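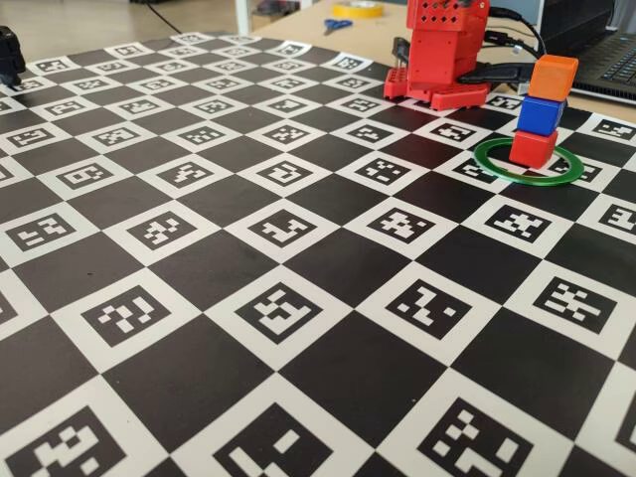
Checkerboard with square markers on a tabletop

Is there a way to watch Custell season 2 in release order?

Posted by hestovfan60 on September 9, 2019

I finished the first season of Custell last night and went straight to the second one. The streaming app lists the prequel special, Yeon, as episode 1, but a friend's discs have it after the finale. I don't want anything spoiled. Which order did it air in, and can I change it in the app?

jisodent

It aired after the finale. The special came out in January as a lead-in to season 3, and it gives away who was on the ship. The app sorts by story date, and Yeon is set before everything else, so it lands at the top.

You can't change the sort order on a TV. On the website there is a menu next to the season number

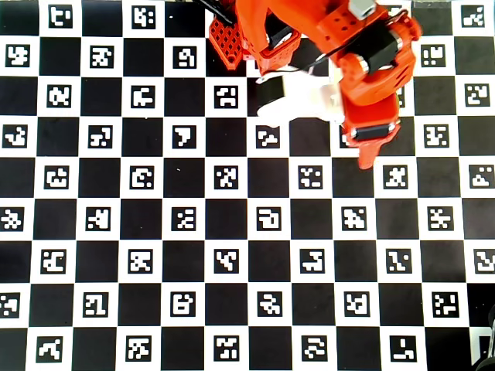

where you pick "Original air date" and save it. After that the TV app should follow the same order, but you may have to sign out first — mine kept the old list until I did.

If you would rather skip the menu, start with the episode called "Hestov" and play from there. Autoplay won't jump back to the special. 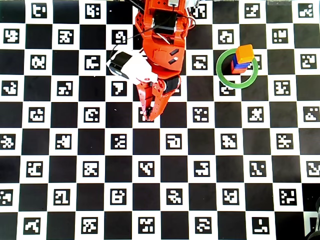

Other replies

mod2424

Same thing happened to me. I watched the special first and it was fine, I still liked the season. It runs 60 minutes so plan for that.

tapedeck_3

Just get the discs. The commentary is only on there anyway.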